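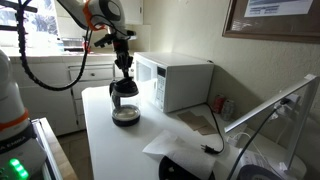

Sendum Tender Alerts and Bid Library

Sendum is a web service for small firms that want to sell to councils, schools, hospitals and other public bodies. It watches the notice boards where contracts are advertised, picks out the ones that match what you do, and keeps all your bid paperwork in one place so that you can find it again next time.

We love this kind of work. There is a huge amount of public buying that suits a small supplier perfectly well (grounds maintenance, sign printing, boiler servicing, translation, a few hundred chairs) and a lot of it goes to whoever happened to spot the notice in time. Sendum came out of our own years of writing bids, and it shows, mostly in the fussy little details!

Daily alerts

You tell Sendum what you supply, where you will travel and the smallest and largest contracts you would consider. Matching notices arrive in one email at 7 am. Each has the buyer, the closing date, the value where the buyer has given one, and a link to the original notice. You can mark a notice as Interested, Watching or No Thanks, and the No Thanks ones stay gone, even if the buyer reissues them with a new closing date.

Keywords work in plain English. If you clean windows, type "window cleaning" and Sendum will also look for glazing maintenance, façade cleaning and the various codes buyers file these jobs under. You can switch any of those off.

The bid library

This is the part people write to us about. Every answer you have ever given to a buyer's question can be stored, tagged and searched -- health and safety, insurance, apprentices, carbon, the lot. Paste in a new question and Sendum shows your closest past answers side by side, with the date you last used each one and the score it got, if you recorded it. The library holds up to 2,000 answers on the standard plan.

Policies and certificates live here too. Give each one an expiry date and you get a reminder well before it runs out, and again if you try to attach it to a bid that closes after that date.

Word counts are shown as you type, and you can set them to count the way the buyer's portal does, including the ones that count characters with spaces.

Works with

Hoketti calendars (closing dates, clarification deadlines and site visits)
Vulon document storage, both ways
Any ordinary calendar or spreadsheet, by export

The Vulon link was rebuilt in April. If you connected before then, please disconnect and connect again from your settings page, otherwise new folders won't show up.

What you get

Standard plan: 2 users, daily alerts, bid library, 100 saved searches
Team plan: 10 users, shared library with sign-off, 400 saved searches, answer history
Both plans: full export of everything you have put in, at any time

Getting started

Most people start with alerts only and leave the library until their first real bid -- a good way to do it. Upload the last bid you sent in and Sendum will split it into questions and answers for you to check. It copes with Word files and most spreadsheets. Scanned PDFs are hit and miss, so keep the original if you have it.

Sendum does not submit bids for you. You still need to register on each buyer's own portal and send your response there.

Related: Wu pricing sheets, Bid calendar for Hoketti, Guide to framework agreements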